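Wiping down, and other hobbies

13 June 2023

I moved into the flat in Skitedstead in May and have since cleaned the kitchen worktop more often than I have cooked on it. It is dark grey and speckled, which I thought would hide everything. It hides nothing. A crumb stands out like a sheep on a motorway.
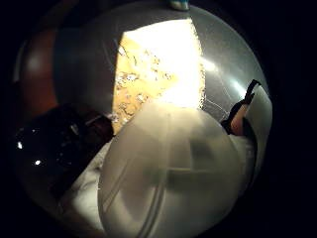

What I use

Paper towel, and a spray bottle of something dark blue with DNC on the label. Dagný Baldursdóttir swears by old T-shirts, but she also irons hers. One sheet came up with a great yellowish-brown smear on it, and I had thought that bit was clean.

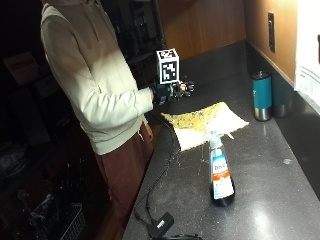 Crumbs first, then spray, or you are making paste. I learned this from Joaquim Teixeira, who has made a lot of paste. I also move my tumbler every time and put it back in the same spot — habit, I suppose.
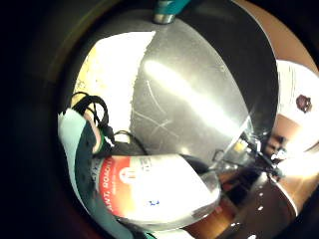

The steel gets a going-over last, when I have lost interest. Scratches I leave alone. Next week, the oven, if I can face it.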